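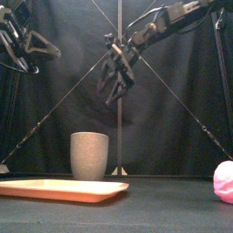
Print this thread | E-mail this thread

Skerkport Readers Board > Fiction > Horror and Suspense

Wundarham — finished it last night, need to talk (spoilers marked)

marshlight_jo
Okay, who else has read Wundarham? I picked it up Monday meaning to do a chapter before bed and then it was 2 a.m. and I was sitting up with every lamp on. I loved this book. I loved the salt works, I loved the awful aunt, I loved that the town has a ferry and you never once see it arrive. Welington Peixoto has been good before (I will defend Skosard to anybody) but this one feels like he quit worrying about whether we'd keep up and just went for it.

Mild spoilers from here on, big ones get a warning. What did everybody think of Miah as a narrator?

tbrpile80
Miah is the best thing in it! She's funny, and horror narrators almost never get to be funny. The bit where she's listing what's in her mother's freezer while something is walking on the roof, I laughed and then I felt sick.

I'm less sold on the middle. Chapters 9 through 14 are all in the boarding school flashback and I kept wanting to get back to the house.

Corvid Kate
Oh no, the boarding school is my favorite part. The whole book falls over without it. You have to see her lie to the chaplain and get away with it or the last fifty pages are only a girl running around in the dark.

tbrpile80
I get that it matters. I think it could matter in two chapters.

dell_w
Agree with tbrpile on length. I read YA horror pretty much exclusively and the good ones are tight. This is a 300 page story in a 420 page coat. Also I figured out the aunt by page 80, so there was a lot of waiting around for Miah to catch up.

marshlight_jo
Page 80?? How? I was fooled right up to the well. Put it behind a warning but please tell me.

dell_w
*** BIG SPOILER ***
She never eats. Every meal she's serving or clearing or on the phone. And then at the birthday supper Peixoto makes a point of telling you there were seven plates and seven people and the aunt was standing. Once you see it you can't stop seeing it.
*** END ***

marshlight_jo
I just went back and checked and I have chills. I thought she was just rude!

Corvid Kate
See, I think you're meant to notice, dell. Miah notices too. Read the line on the stairs again, "I had decided some time ago not to know it." She's caught up with you already and she's choosing to stay in the house, and that scared me a lot more than a twist would have.

dell_w
Hm. I read that line as being about her mother.

Corvid Kate
Could be both!

pellwood
Jumping in to ask whether I need to have read Skosard first. My library has this one and a three-month wait for the other.

marshlight_jo
No, go ahead. Same coast, different family. There's one scene in the ferry office with a man from Skosard and it's a treat if you know him, but you won't be lost. I'd get on the hold list anyway, it's a wonderful book.

tbrpile80
Seconding. I read them in the wrong order and was fine. Do read the author's note at the end of Wundarham but NOT before you finish. He says the idea came from a summer job at a hotel where the owners kept one room made up and never rented it, and he never asked why. Then he gives away the ending in the very next sentence, with no warning.

pellwood
Thank you both, starting it tonight.

inkstainedmoth
Has anyone listened to the audiobook? The reader does the aunt in this very soft, pleasant voice and it is horrible, I mean that as praise. I had to stop doing dishes. She does rush the ending a little, and I missed what was in the letter and had to borrow the print copy to find out.

Corvid Kate
Ooh, I'm going to do the audio for my reread. What did you make of the letter?

inkstainedmoth
*** BIG SPOILER ***
I think Miah wrote it. The spelling of "harbour" with the u matches her school essays and nobody else's in the book.
*** END ***

dell_w
Okay, that I did not catch. That's very good. I may have to take back some of what I said about the school chapters — the essays are all in there.

tbrpile80
I take back nothing, but I am rereading the essays.

marshlight_jo
This is why I start these threads. Group read of Skosard in December, if people are up for it? I can post a chapter schedule, nothing strict. Pellwood, that might even line up with your hold.

Corvid Kate
In! I'll bring my theories about the lighthouse, I have up to 14 of them.

pellwood
In if the library cooperates. I'm at the freezer list now and there's a noise in my attic, so thanks for that.

Replies are open. Thread viewed 2,904 times.

Recent in Horror and Suspense
Scariest book you read before you were twelve
Skosard: does the lighthouse keeper know?
Looking for haunted school stories, nothing too gory
Audiobook readers who ruined it for you
Short story swap, round three
What are you reading this week? (1,017 replies)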